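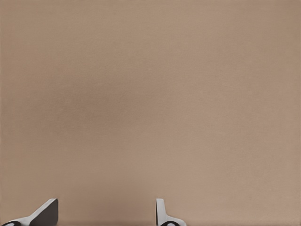

Mahmoudi Paper is a small company in Starkdale which makes wrapping paper, folders and notebook covers for shops, schools and offices. We started with one cutting machine and one customer, and the customer is still with us. Most of what we sell is plain. People sometimes ask us why we do not print flowers or stars, and our answer is that a calm sandy brown, with a fine grain that you notice only when you come close, goes well with almost every ribbon, label or stamp that our customers want to put on it. We like plain colors and we have stayed with them.

Our workshop

We moved to the present building on the Cletdale road when the old one became too narrow for the pallets. The ground floor is for cutting and folding, and upstairs is the office, the sample room and a kitchen where we eat lunch together. In the sample room you can touch every paper before you order it. Please do this if you can, as a screen shows color badly and does not show thickness at all.

We have 5 steady employees. In the weeks before the holidays some former colleagues come back to help with packing, and we are thankful to them every year.

Where the paper comes from

Our main supplier is a mill in Ultemitz. We have worked with them from the beginning and we visit them each January, when the new prices are discussed. We buy the paper in large rolls and cut it ourselves. The offcuts are not thrown away. The bigger ones become gift tags, and the smaller ones we give in bags to kindergartens in Starkdale. If your school would like a bag, write to us and tell us the age of the children.

Orders

The smallest order for wrapping sheets is 300 pieces. For folders and covers we can also make less, but the price for each piece will be higher. From 3000 sheets the delivery inside the region is free. We keep the common sizes in stock, and for a special size we ask you for a little patience, because the knives must be set by hand and we do this only on certain days.

If something is wrong with your delivery, call us before you send it back. Very often we can solve the matter on the same day, and you do not need to pack everything again.

Visiting us

The office is open on working days from morning until four in the afternoon. There is parking behind the building, but the gate is low, so vans should stay on the street side. You can come to the sample room without an appointment. Only for bigger groups, such as school classes, we ask that you call first.

Page last changed: Mon 24 September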